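Subject: Re: [stores] Grey bins, mixed small goods, worn floors

Leltamard stores list wrote:
> We have taken over the sorting bench from the Stitholm site along with
> its grey bins. The metal floors are worn and the inner walls are scuffed
> pale near the top. Before I order replacements: does wear of this kind
> matter for mixed small goods, or is it only looks? Also, do people split
> soft and hard items before they go in, or tip the lot in together? Our
> present sheet says to split, and it takes most of the morning.
>
> Bins are set in parallel, one behind the other.

Taking the wear first. Scuffing on the walls can be ignored unless you can feel an edge with a fingernail. Pale marks are nearly always surface rubbing from hard goods going in and out. We ran bins in that state at Bekitz for 8 years and withdrew 2 of them in that time, both for a lifted seam at the base of the wall. Neither was withdrawn for scratches.

The floor needs a closer look. Dull metal with whitish patches is fine for shoes, toys, blocks and anything boxed. It is less fine for knitted goods and light fabrics, which will catch on a burr you can't see. The test we used was an old pair of tights pulled over the hand and wiped across the whole floor, corners included. If it snags, rub down with fine wet-and-dry, wipe out, and test again. If it still snags after the second go, put a liner in. Nakajima do a cut-to-size mat, but check that it lies flat at the corners, as ours curled and small items went under it.

Wash the bins empty, with warm water and a little washing-up liquid. Don't use scouring powder, which leaves a residue in the scratches and comes off on anything pale.

On splitting, I would stop doing it before the bin and do it at the bin. Our sheet reads as follows:

Tip in one layer only. If you can't see floor between the items, there is too much in.
Soft items come out first. They spread, and flat things end up against them or under them.
Shoes next. Check inside and along the inner edge of the heel for small items before lifting.
Blocks and boxed goods after that.
Corners last, by hand, with the bin turned to the light.

The shoe step is the one people skip. Most of our missing small items were found in or against footwear, and the heeled ones are worst as they lie on their side and make a pocket.

Keep the rear bin for sorted goods and the front for unsorted, and don't swap them mid-shift. We left a gap of 4 cm between ours for a while to make lifting easier, and things went down it. Pushing the rims close together cured that.

Dark items on a dull floor are slow to pick out, navy and black above all. A lamp at the side does more for this than a brighter one overhead, as it throws a shadow from the flat pieces.

So, no replacements on the strength of what you describe. Do the tights test, look along the base of the walls for lifting, and come back to the list if either one fails. I have the seam repair notes from Bekitz somewhere and can type them up. 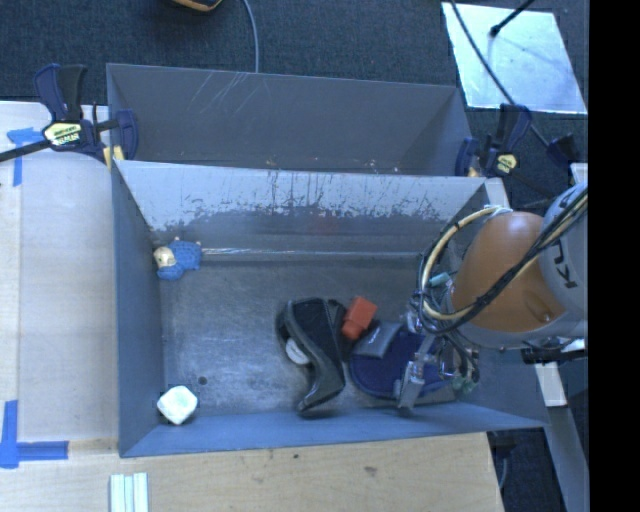 The notes cover the folded base only. If yours are welded at the corners, the method is different and I have not tried it.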